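Govgate Appointed to Rebrand Prasden Home Linen Range

New packaging system, in-store signage and product launch campaign to roll out from March

Design studio Govgate has been appointed by household textiles company Prasden to redesign the packaging and launch materials for its bath and kitchen linen range. The appointment covers brand identity, packaging artwork, point-of-sale signage and digital advertising templates.

The work will be carried out over two phases. Phase one replaces the existing packaging, which uses separate layouts for each product category, with a single grid and a common set of type sizes. Phase two introduces Ondieki, a new line of bath towels, hand towels and face cloths to be sold alongside the current range.

Under the new system, each product carries a paper belly band in place of a plastic sleeve. The band is printed in 2 spot colours on uncoated stock. Product name, dimensions, fabric weight and care instructions appear in fixed positions on every band, so that a shopper can compare items on the same shelf without picking them up. Barcodes have been moved to the underside.

"The old range had grown one product at a time, and the labels showed it," said Felista Kioko, creative director at Govgate. "We began with an audit of every label in the catalogue and removed 20 layout variations. What remains is one template with a small number of permitted changes."

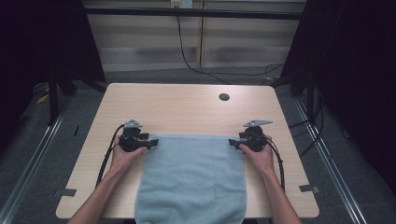
Light blue terry-cloth towel, folded, on a light wooden table.

The Ondieki line has its own wordmark, drawn for legibility at small sizes and tested on woven labels as well as in print. The colour palette was developed from the dyed fabric, with printed proofs checked against cloth samples under store lighting and daylight. Where an exact match could not be reached on uncoated stock, the printed colour was set slightly lighter than the cloth.

Signage for the launch consists of shelf strips, hanging panels and a freestanding display unit. All pieces are supplied flat and assembled without tools. Retailers will receive a layout guide with measured drawings for three bay widths – narrow, standard and double.

Digital templates have been built for Prasden's internal marketing team, with locked areas for the logo and legal text and editable areas for pricing and photography. A written style guide accompanies the files.

Prasden has ordered an initial print run of 2,000 display kits. Existing packaging will be sold through before new stock is shipped, and both versions may appear in stores for a short time.

"Our teams needed files they could use without going back to the studio for each change," said Erick Mollel, head of product marketing at Prasden. "The templates meet that requirement."

Production of the printed components will be managed by Zendau. The belly bands use 100 per cent recycled paper stock.

Media enquiries, including requests for packaging artwork and logo files, should be directed to the Govgate communications office.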